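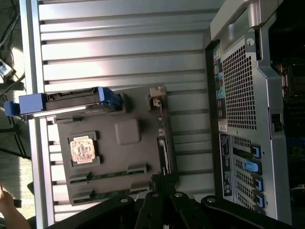

Photo: Zuweira Nartey / Jilness project

4.2 Where the parts go while the case is open

Most writing on computer repair at the bench is concerned with the part that has failed, and fair enough, but we spent a good deal of our time at Flemstead looking at everything else: the pieces that are perfectly sound and simply have to live somewhere for a while. A drive in its caddy, a processor, an expansion card and a stick of memory are all small enough to be put down without thinking, and the people who took part in our study told us (often with a laugh, and a story to go with it) how easily a piece goes astray between coming out and going back. Over the course of the work we kept notes on 154 bench sessions, and the resting places of parts turned up in those notes far more often than we had planned for.

Two habits came through strongly. Some people use the nearest flat thing, and that is quite often another part. A motherboard tray makes a tempting shelf, and a drive caddy laid across one will happily stick out over its side. Others won't begin until there is a tray with a place for each piece, and they can be quite firm with anyone who borrows a compartment. The tray in Figure 1 is of the second sort, with a drive standing in its blue caddy, an expansion card upright in a slot and a processor sitting in a recess of its own.
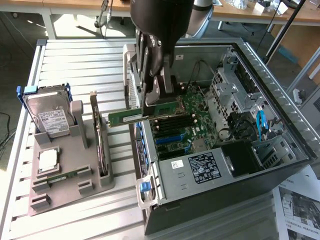

Figure 1. Memory module above the slots of an open tower, with the grey parts tray to the left.

We had expected the tray users to be slower, and in the first few minutes they usually were. What we hadn't expected was how fond they became of the upright holders. A card that stands on edge can be picked up by its edge, and a drive that stands up shows its label to whoever is hunting for it. Kirstin MacAulay, who ran the benches for us, had argued for flat foam at the beginning and was good enough to let us record that she changed her mind.

4.3 Reading the board by colour
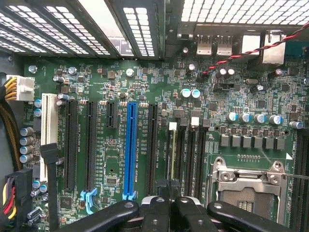
Section by Orsolya Borbély and Hiyori Hattori

Colour is the first thing a newcomer reaches for when faced with a board full of connectors, and we have a great deal of sympathy with that. A bright blue expansion slot among black ones seems to be asking for attention, while the lettering printed alongside the slots is small and needs good light and, for at least one of the authors, reading glasses. In our interviews people described going by colour first and checking the lettering afterwards, if at all.

The trouble is that blue has to do several jobs. On the equipment we worked with it turns up on the ends of the drive caddies, on latches at the chassis and on an expansion slot, and a cable may be light blue as well. Some participants had taught themselves the handy rule that blue means "you may pull this", and it served them nicely on a caddy or a latch. It was no help at all with a slot. We therefore rewrote the bench card, which Flena printed for us on stiff stock, so that each part is named by its shape and its neighbours before its colour is mentioned. The memory slots, for instance, are now "the long ones with a latch at the end", and nobody has written in to complain about the lack of poetry.

We also marked the rear of the case as a place to start. The ports run in a column beside the ventilation grille, and a person who has found them from the outside has a fair idea of which way round everything will be within. 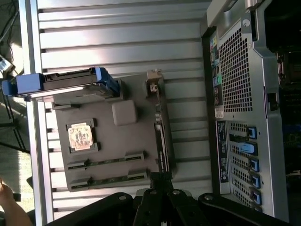
Aldana Montecinos, commenting on a draft of this section in February, felt that we had been too kind to colour altogether. She would sooner see beginners learn the layout with a grey photocopy in hand, and she asked whether a card that works without any colour might also suit people who can't easily tell blue from grey. We think it very likely would, and a plain version of the card is being tried at Sepúlveda with a smaller group.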